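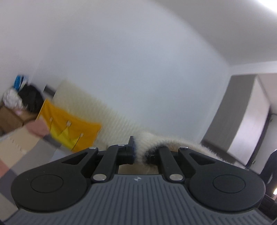 Home Organisation for Beginners, Gonelura Community Learning
Notes for session 4: soft toys and the corner pile
Tutor: Marisol Castellanos

Welcome back, everyone, and thank you for the lovely emails about your linen cupboards (I'm still working through them!). This week we move on to plush toys, which I know are a sore point in plenty of houses, mine included.

Start with the pile that has grown up against the wall. You know the sort, a cardboard box with a cloth bundle and a bag heaped on it, and one pink thing at the front that belongs somewhere else entirely. Take each item off and decide on it before you pick up the next. Fluffy cream or white toys go in their own group, as they pick up marks from everything they touch.

Fabric banners can stay hanging while you sort, so don't fuss over those yet.

Set a timer for 20 minutes, then stop and have a cuppa.

For next time: read page 34 of the course booklet and bring one toy you can't decide about.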